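Chapter 5
Merger Control in Broadcasting Markets

When one media company agrees to buy another, the signing of the contract is seldom the end of the matter. In most countries the parties must tell a competition authority about the deal and wait for its decision before ownership can pass. This chapter explains how that review works, what the authority looks for, and what happens to buyer and seller when approval is refused.

Section 5.1 sets out the thresholds that decide whether a deal must be notified. Section 5.2 deals with the definition of the market. A television group may compete for viewers, for advertising and for programme rights, and its share may differ greatly in each.

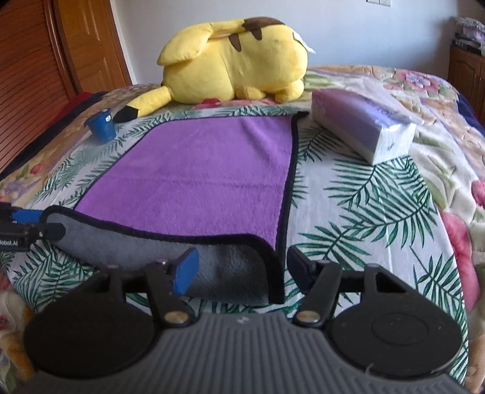
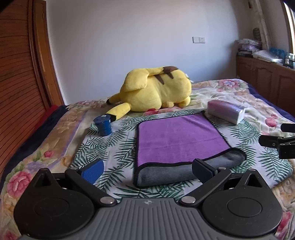 The running case in this chapter is the proposed sale of Zusten, a regional broadcaster, to Dimitriou, a holding company with interests in cable and print. The price was set at 683 million, payable in 2 stages. Both parties expected a short first-phase review. The authority opened a full inquiry instead, after a complaint from Murna, a smaller rival based in Kurkutby, which feared losing access to the buyer's cable network.

Students should follow three questions as the case develops. Would the merged group be able to shut rivals out of distribution? Would it have a reason to do so? Could a promise to carry competing channels on fair terms remove the concern?

The closing section considers the position of the seller. A sale agreement usually contains a long-stop date, after which either side may withdraw if clearance has not been given. The seller may then open talks with other bidders, often at a lower price, while continuing to run a business whose staff and advertisers have been told to expect a new owner.

Key terms are printed in the margin where they first occur and are listed again at the end of the chapter.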